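Visit to the Kadeo returns warehouse, October

We got there a little before 9 a.m. and signed in at the side gate. Charmaine Mathebula, the shift lead, took five of us through. The building used to belong to Mikuš, a furniture wholesaler, and the old loading doors are still in use.

Returns come in on the Randotar line and go to 504 shelf bays. On a normal day the site handles 1,000 parcels, and 300 of those are mixed orders, where one customer has sent back several unrelated things together. Mixed orders take the longest. Each one is opened by hand, checked against the slip, and split up by department.

Lunch was in the canteen upstairs. Soup and rolls, fine.
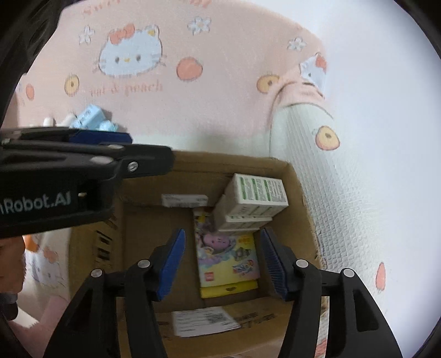

Mixed orders were the part I had come for, and we spent most of the afternoon on them. The slip is supposed to stay in the carton until the last item is out. Toys go to one shelf, so a package with a purple cartoon character on it is an easy call. Plain product boxes like the white ones with green bands have to be read first. Blankets are folded and bagged separately.

Parking is on Vakon Road, and the lot fills up early.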